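Um dia de portas abertas na olaria Hudec
Crónica de viagem de uma bebedora de chá confessa

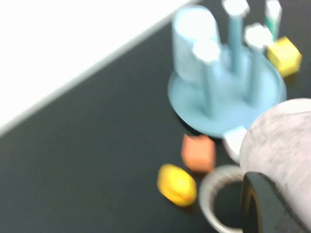
Boletim n.º 16 — pág. 7

Há muito que eu andava a prometer à minha irmã que um dia iríamos ver de perto como se faz uma caneca, do barro à prateleira, e a ocasião chegou finalmente a 28/10/2023, quando a olaria Hudec abriu as portas a quem quisesse entrar. Saímos de Jundano cedo, ainda com nevoeiro no vale, e a camioneta levou quase uma hora a subir até Ritby, parando em todas as aldeias (e numa curva, para deixar passar umas ovelhas muito senhoras de si). Chegámos com fome, claro, e a primeira coisa que nos puseram nas mãos foi uma fatia de bolo de nozes e um chá de tília. Comecei logo bem disposta!

A visita foi conduzida pelo Marek Jelínek, oleiro há 25 anos, que fala baixinho e obriga toda a gente a chegar-se à frente. Levou-nos primeiro à cave onde o barro repousa, embrulhado em panos húmidos. Cheira a terra depois da chuva, um cheiro que me levou direitinha ao quintal da minha avó. Explicou-nos que o barro vem de uma barreira ali perto, que é passado por peneiras cada vez mais finas e que fica a descansar cerca de 6 meses antes de alguém lhe tocar. Perguntei se não dava para apressar a coisa e ele olhou para mim com uma pena enorme.

Da cave subimos à sala das rodas, a minha parte preferida. Ver uma bola de barro abrir-se e crescer entre duas mãos é daquelas coisas que prendem uma pessoa, e eu teria ficado ali a tarde inteira se não me puxassem pela manga. Depois deixaram-nos experimentar. A minha irmã fez uma taça muito decente; eu fiz um cinzeiro, ou coisa parecida, numa casa onde não se fuma. As asas, ficámos a saber, são puxadas à parte e coladas com barbotina no dia seguinte, quando o corpo da caneca já ganhou firmeza. Se for cedo demais, a caneca entorta; se for tarde, a asa estala no forno.

Dos vidrados tomou conta o Eetu Karppinen, que veio passar um verão à olaria e foi ficando. Mostrou-nos uma parede coberta de plaquinhas de ensaio, cada uma com a receita escrita a lápis no verso, e contou que o verde musgo da casa nasceu de um erro de pesagem que nunca mais conseguiram repetir tal e qual. Falou ainda bastante da temperatura do forno — confesso que aí me perdi um pouco, porque estava a olhar para um gato a dormir em cima dos sacos de caulino.

Almoçámos no Atero, a casa de pasto do outro lado do largo, sopa de feijão e um guisado que pedia mais pão do que aquele que havia. Recomendo reservar, que as mesas são poucas e em dia de festa enche depressa.

À tarde houve loja, e aí a disciplina foi-se. Comprei duas canecas com pé largo, a contar com um suporte para as pendurar junto ao fogão, coisa que já devia ter feito há anos em vez de as empilhar no armário. O Marek avisou que as asas dele aguentam bem penduradas, mas que convém não juntar demasiado as canecas, para não baterem umas nas outras.

Quem quiser ir fica a saber que a olaria volta a abrir em abril, com entrada livre e oficina paga à parte. Levem roupa velha e sapatos fechados. A última camioneta para Jundano sai do largo ao fim da tarde e não espera por ninguém, nem por quem vem a correr com duas canecas embrulhadas em jornal.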